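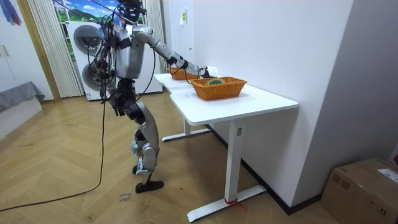 Why did Flarnmont get pulled after four episodes?
The channel says ratings. The ratings were fine for a Friday at 9, so the people I've spoken to reckon it was the row over Saulius Rätsep's interview and they panicked.

Quick recap for anyone who missed it. Rätsep plays the dad. Did a podcast in July, called the writers "a bit lazy" and said the second half of the series was a mess. Clip went everywhere by teatime

Show was off the schedule the next morning. No statement till the evening, and then it was two lines about "audience performance"

He did say sorry btw. Long post, sounded like him, not like a press office. Said he'd been tired and showing off. Writers' room seemed to accept it, at least two of them liked it

So there are 13 episodes made. Four shown. The other nine are finished, music and everything, and sitting there. That's a lot of peoples work

Also worth saying, he wasn't even wrong?? Episode 3 is all over the place. The wedding bit goes on for ever. But 4 was the best thing they've done and that's where it stops, on the sister at the door with her suitcase

Compare Skollness. Lead actor slagged off the whole channel on live telly, properly slagged it off, and they gave it another series. Same channel. Same boss I think, will check

Checked, not the same boss. She came over from Rallis after. Sorry

Rallis is the production company not the show, few people asking. They made Skollness and Histcombe. Flarnmont was in house, might be why it was so easy to drop, no outside firm kicking off about money

Someone who worked on it has messaged me. Wont say who. Says cast found out from the listings page. Not a call, not an email. The listings page

Same person says there was talk of writing the dad out and carrying on, and the actress who plays the mum said no chance. Can't stand that one up yet so treat it as gossip

Have asked the channel if the other nine will go online. Press office say they've "nothing to add at this time". Asked again, got the same email with my name spelt wrong

Histcombe repeats in the slot this week if you want it. Series 3, the one with the ferry

Off to get tea, will post if they ring back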